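Meluneo Community Help > Home & Workshop

Toggle switch labeled "On" at both ends. Which way is off?

Posted 16/01/2024 by Zübeyde Yüksel

We use cookies to remember your preferences. By continuing to browse you accept our cookie policy.

I bought a secondhand bench fan for the garage, make of Dursun, no manual. It has one toggle switch on the front. The switch has three positions: up, middle, down. Up is labeled "On." Down is also labeled "On." The middle has no label, as if the designer had run out of things to say.

Up and down seem to do the same thing, only the fan may be a hair slower with it down. My husband says it's broken. My brother-in-law says it's a European thing, which is what he says about everything. I want to put it on an outlet timer and I'd like to know what I have before I leave it running on its own. Is the middle off? And why two ons?

2 answers

Answer by garage_lurker
middle is off. had a dursun for years, same switch. mine smelled funny so I gave it to my cousin

Answer by Merkik

What you have is most likely an on-off-on toggle, which electricians write as (ON)-OFF-(ON) if it springs back and plain ON-OFF-ON if it stays put. Yours stays put, from what you say. The lever connects a center terminal to one side or the other, and in the middle it connects to neither. So yes, the middle is off, provided the switch is wired the way sane people wire it.

The two ons are usually there to pick between two circuits. On a fan that means two speeds. Somebody at the factory had a sheet of "On" labels and no sheet of "High" and "Low" labels, and you are living with the result. A hair slower with it down is about what I'd expect from a cheap two-speed motor with 106 years of other people's garage dust in it.

To be sure, unplug the fan. Take the back cover off, set a meter to continuity, and put one probe on the center terminal. Try each of the outer ones in all 3 positions. If the middle position beeps, your husband gets to be right and you need a new switch. They're cheap, but match the amp rating stamped on the side, and go up if you can't match it.

About the timer: it will only work if the toggle is left in one of the On positions, so pick one and put a piece of tape over the other. I would also clean the motor first. I did mine in August with a paintbrush and was sorry I looked.

For labels, I'd cover both with masking tape and write HI and LO. I did the same on a Dromeo heater and it has outlived the marriage it came with.

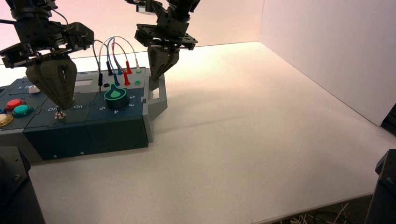
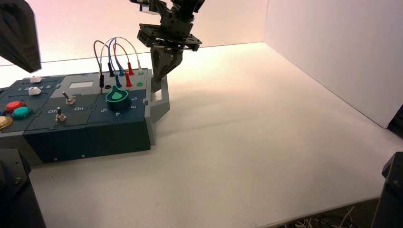 First picture: small silver toggle between two "On" labels.

Last updated by the poster: it beeped up and down, silent in the middle. Two speeds. Husband informed.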